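Chapter 6
The Square, the Stairs and the View: How Towns Sell Their Middles

Every town that wants visitors sooner or later points at its middle. The middle may be a fountain, a market hall or a general on a horse, and it will be described on the town website as the heart of something. Kestalen calls its main square "the living room of the valley." Zandham, forty minutes down the line, has a clock tower and calls it "unmissable," a fair description of anything that tall in a town that flat.

This chapter looks at the central landmark as a tourist product. We will ask who pays for it, who climbs it, and why the gift shop is always between you and the exit. By the end you should be able to read a visitor leaflet the way a mechanic listens to a used car.

Start with the stairs. Zandham's tower charges for the elevator and lets walkers up free. Students tend to find this generous. The town's own visitor survey suggests something a little shrewder: on one busy day in May, 1114 people came through the door, 880 of them planning to walk. A good many changed their minds on the first landing, where there is a bench, a view of a wall, and a ticket machine for the elevator. Bohumila Lukáč, who ran the tower for years, called that landing her best salesperson.

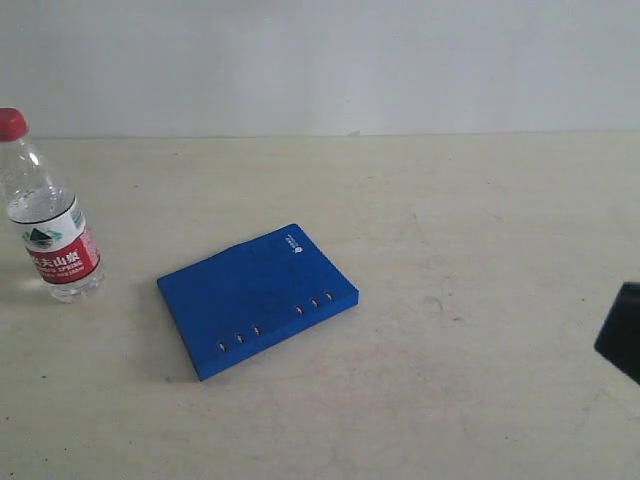
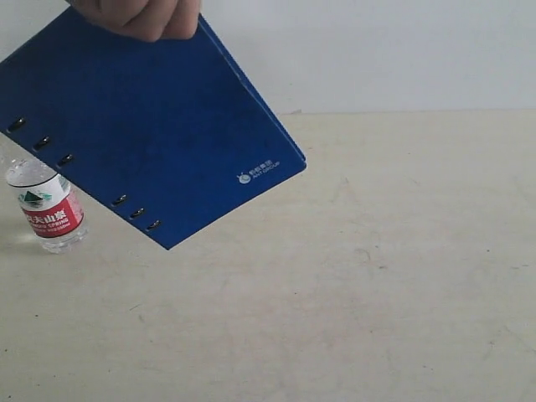

Water bottle (first photo) and blue ring binder (second photo).

Kestalen took another path. Its square has nothing to climb, so the town sells time. There are evening concerts, a cheese weekend, a lantern walk, and a brass band that plays whether or not it has been asked. Counting visitors in an open square is a headache, and the figure of 3385 for the lantern walk should be handled with care. People who crossed the square twice to find a restroom were counted twice, and there was a line.

Then there is Tastar, where the landmark is a bridge that most residents use to get to the dentist. Tastar's problem is one you will meet often in your working life. The visitors want to stop in the middle and take pictures, and the residents want to get to the dentist. We return to Tastar in the section on crowding, along with the Ramasamy walking tours, which tried to solve the matter with a painted line and made both sides angry.

Key terms for this chapter: anchor attraction, free tier, dwell time, event calendar, resident tolerance.

Before you read on
Think of the central landmark in the town where you grew up. When did you last go there without a visiting relative? Write a paragraph on what it would take to get you up the stairs, and another on what you would pay to avoid them. Keep both. You will need them for the pricing exercise, and the second is usually longer.

6.1 What Counts as a Center

Maps are little help with this question. The geographic middle of Zandham is a parking lot behind a tire store, and no leaflet has ever mentioned it.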